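Play Food and Two Dishes: A Skeptic's Gallery

Posted 28/10/2021

I have been suspicious of play food since January, when a reader wrote in to say her Sollow fruit set had cost her $34 and looked, in her words, like soap. I've bought a fair amount of the stuff over the years and most of it disappoints. The catalogs promise "true-to-life color" and "market-fresh detail," and then you get a tomato the color of a traffic cone. So when a spread of fruit and vegetables went out on a plain white table, I went in expecting very little. My notes are with the pictures. I have no idea which pieces came from which maker, so don't read any of this as a verdict on Stondomico or Ronley or anyone else. 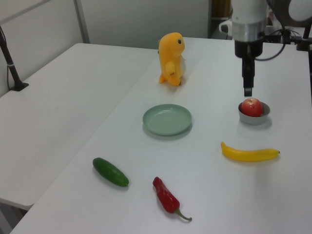
Apple in the silver bowl, banana below it, cucumber and chili pepper up front.

The apple comes off best, I'll admit. Yellowish streaks over the red and a proper dimple for the stem – somebody looked at an apple before coloring that one. It also fills most of the bowl, so forget about adding a pear. The cucumber gets a grudging pass for its bumps. Smooth play cucumbers look like pickles from a cartoon, and I have thrown out more than one.

The banana is another matter. Every set has one, and every description of it says "realistic." I don't buy it.

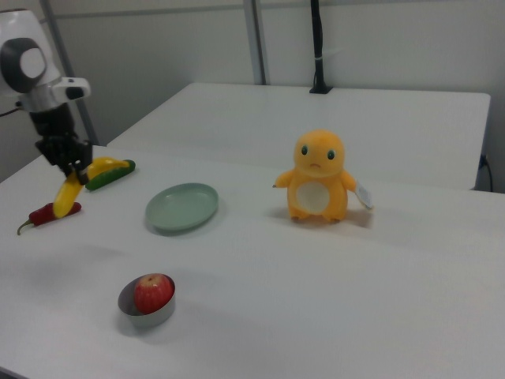 Banana in the grip, chili pepper and cucumber close by, green plate empty.

Lemon yellow, glossy, and not a freckle on it. Bananas in my kitchen look like that for an afternoon at most. The darker stem tip helps a little. The pepper gets away with its shine, because real chili peppers are shiny too, and the thin curved stem is better than the stubby pegs I'm used to. As for the orange plush, it looks a lot like Charmander and it is frowning. I can sympathize.

On to the dishes. Pale green is in every play kitchen catalog right now, and I keep waiting for it to go away. This plate is plain enough that I can't object much. It has a raised rim, no printed pattern, and plenty of space for a banana.

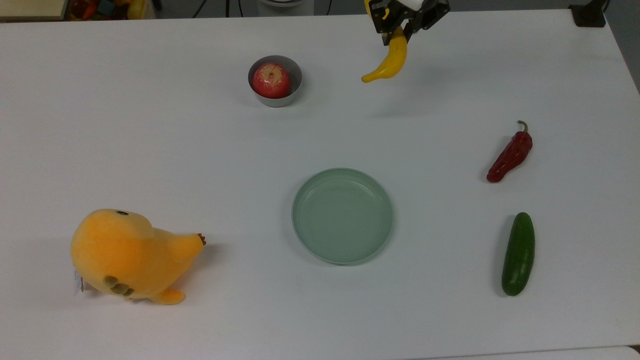 Before You Buy a Set

Teshome lists a 60-piece box and a 12-piece box, and the big one always sounds like the better deal. I doubt it. Large boxes tend to be padded with tiny eggs and flat slices of cheese that end up under the couch. I would take 10 decent pieces and a bowl that fits them.

Ask the seller for a photo in ordinary daylight, too. If all they have is the catalog shot, keep your money.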